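Leaving the Birotstead Party: your questions

I quit my local party group in November, and my inbox hasn't calmed down since! So I've put the ones I get most in one place.

Did you jump or were you pushed?
I jumped. There was talk of taking me off the ballot after the Dridano road vote, but I'd written my letter by then.

Do you keep your council seat?
Yes, until the term runs out. Voters in Tanik ward put me there (923 of them, bless you), and our town charter lets a member sit as an independent.

Are you joining the other side?
No. They asked — twice, with very good coffee — and I said no both times.

Does this change who runs the council?
A little. My old group now needs 4 votes from outside to pass a budget, so expect longer meetings.

Will you still vote with your old friends?
Sometimes, sure. I liked the bus plan before I left and I like it now.

Can I come and yell at you?
Of course. I keep 30 minutes free before every council meeting, first come, first served. 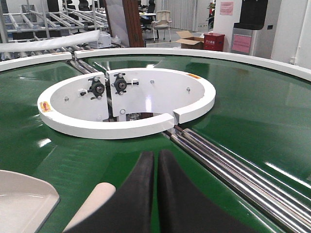 Circular conveyor table with its white center hub.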